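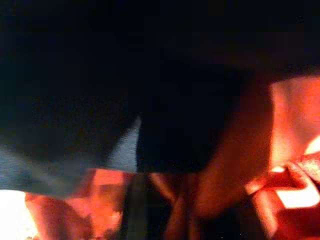
Slate blue against orange-red, with darkness overhead.

TANDUSECK – Wed 12 October – The police drama "Anberg" will return for a second season of seven episodes, with creator Byung-chul Bae back as showrunner and head writer. Filming begins in April on the same streets and stages as the first season, and nearly all of the main cast has signed on again.

The series follows the night shift at a small-city precinct where the cases are ordinary and the people working them are tired, funny and mostly decent. Season one built its audience slowly. By the finale, viewers were sending the production office long letters about Sergeant Rodrigues and whether she should have taken the desk job. (The writers read them all, and argued about them at lunch!)

"I thought I was done with Rodrigues," said Bae. "I had the last scene of season one in my head from the first week, her sitting in the parked car, and I was sure that was the end of her. Then in the summer I started hearing her talk again. She was complaining about her knees. I wrote that down and by the weekend I had most of an episode."

The new season picks up 18 months later. Rodrigues is back on nights under a new captain, and a burglary case closed early in her career is coming apart in court. The story runs across all seven hours, though each episode also has a case of its own from start to finish, the way the first season did. Episode four takes place over a single shift and is written almost entirely for two actors.

Bae wrote for other people's shows for 19 years before "Anberg" was picked up, much of that time on legal dramas and one short-lived hospital series he still defends at every opportunity. He has kept the writers' room small, and this year two of the first season's writing assistants move up to staff writer. Each has a full episode under their own name.

"They were already fixing my scenes," Bae said. "It seemed fair to let them ruin a few of their own first."

Testby, the studio behind the series, is also opening the first two days of filming in Tanduseck to local background performers. More than anything the show needs faces that look like they live there, and no acting experience is required. Last season 3,000 people applied, and several who came in for one day ended up in the precinct set week after week. The man who plays the vending machine repairman now has lines, and a name.

The music will again be recorded live with a small group, and the opening titles are being redone with a longer version of the theme, which fans of the first season have been asking for since it aired. All of season one will be shown again ahead of the premiere, in order, two episodes a night. A premiere date will be announced once filming is finished.

Details for background performers, including sign-up times and what to wear, will be posted on the Testby website after the new year. Press requests for set visits and interviews with Bae and the cast can be sent to the Testby press office.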